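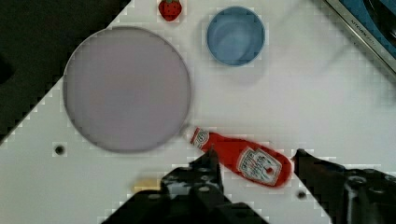
Children who set a pretend table at home soon start asking to set the real one, according to a parent's comment submitted during the fall preview of the Zidavura play kitchen line. The same parent asked that the plates be flat enough to stack and large enough to hold more than one piece of play food at a time.

Fallitz, Thursday, January 30, 2020 - Kwiatkowski Home and Play announced today that the Zidavura line of play tableware and play food will go on sale to preschools, libraries and family centers in August. Orders from schools will be accepted beginning this spring through Plareo, the company's distribution partner.

The line is intended for children ages three and up and is built on the routine of an ordinary family meal. Children choose a plate, decide what goes in the bowl, pass the ketchup and clear the table when the meal is over. Each set comes with a short guide for teachers and parents, printed on a single folded sheet, with suggestions for table play in small groups.

"We wanted a set that looks at home on a plain table," the company said in a statement. "The colors of the plates and bowls are quiet. The food is where the bright color belongs, and children go straight to it."

The preview took place at 11 preschools in the Fallitz area. Teachers used the sets during free play and returned written comments at the end of the term. Many asked for fewer kinds of food and more of each kind, so that two children reaching for a strawberry would not have to settle the matter between them. The classroom set has been changed accordingly. Teachers also asked for replacement pieces to be sold singly, and these will be listed in the Plareo school catalog under item number 3301.

Two versions will be offered. The home set serves a table of 2 and is packed in a box with a lid that doubles as a serving tray. The classroom set contains 100 pieces and ships in a divided storage bin, with a picture label on each section so that children who do not yet read can put things back where they belong. The bin fits under most preschool tables - a point raised by several teachers whose shelves were already full.

Pieces in both versions may be washed by hand with warm water and dish soap. The company advises against the use of bleach, and recommends that pieces be dried with a towel before they are returned to the bin.

Preschools that took part in the preview may keep their sets and will receive the added food pieces at no charge before the start of the new school year. Libraries wishing to lend the home set to families may request an extra copy of the guide with their order.

Price lists and order forms are available from the Plareo school desk. Requests for product samples should be sent in writing to the Kwiatkowski press office in Fallitz.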